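Search this site Go

About Telix

Telix writes and maintains handling rules for groups that record manual tasks with grippers. The office is in Sarndale, with a second bench in Drerley. Current members use the rules in 12 labs, and the text is revised every August.

The rule set has 24 clauses. Clause 2 covers grip placement on thin molded parts: close on the edge, keep the jaws square to it, and do not lift until both halves are in contact. Clause 9 covers the bench. Cables stay off the walking path, and floor tape is replaced when it lifts.
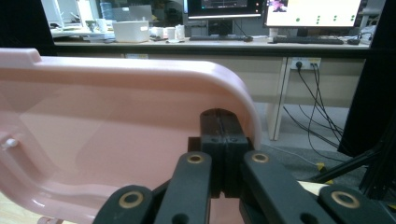

Siiri Jaunzems
Standards Lead, Telix

Siiri edits the rule set and signs off on changes. She came from the Després test bench, where she wrote the wear limits for linkage bushings that are now Clause 14. Rounded plastic edges, like the rim of the pink tray in the gripper's jaws, fall under Clause 2. Glossy surfaces have their own note on lighting, as highlights can hide the line of contact.

A new operator completes nearly 200 practice grips before recording. Sessions that break a clause are marked and kept, with the clause number in the log. Deleting them is not permitted.

Proposed changes go to Siiri in writing. State the clause, the part handled and the wording you want. Page last revised 3 July 2021.

Comments

mkoller: Does Clause 14 apply to plain bores with no bushing?

S. Jaunzems: No. Use Clause 15.

benchtwo: The link to the previous edition is dead.

mkoller: Same for me. The Drerley copy still opens.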